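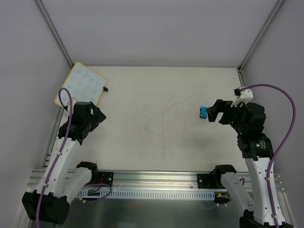
How often do the gripper cables need to be checked?
At the start of every session, and again after any change to a wrist or gripper. A cable that pulls tight at full reach will give bad readings long before it breaks.

Lesoston cell: setup and upkeep
Maintained by Jyoti Jaiswal
Last revised Aug 31, 2019

Contents of this folder
setup.txt: power-up order and homing
cables.txt: cable routes and clip positions
log.csv: service log, 423 entries
spares.txt: parts kept in the Bansal cabinet

Layout
Two arms, left and right, mounted on the front extrusion. Each gripper cable runs from the connector at the wrist and is held to the long white link by two white clips. Leave a free arc between the connector and the first clip.

Before power-up
Check the fasteners on both black mounting plates.
Move each arm by hand through its full reach and watch the cable arc.
Keep the purple cables clear of the slotted strip under the extrusion.
Wipe the tabletop. Scuffs near the center are harmless, but grit is not.

Homing
Run the left arm first. If the offset differs from the stored value by more than 2 counts, stop and home again. After a second failure, open an entry in log.csv and leave the cell off.

Known issues
Entry 33: right wrist connector worked itself out during a long run. Reseated, first clip moved closer to the elbow.
Entry 745 in the old Halomance log is the same fault and was not carried over.

Replacement clips are ordered through Sellov.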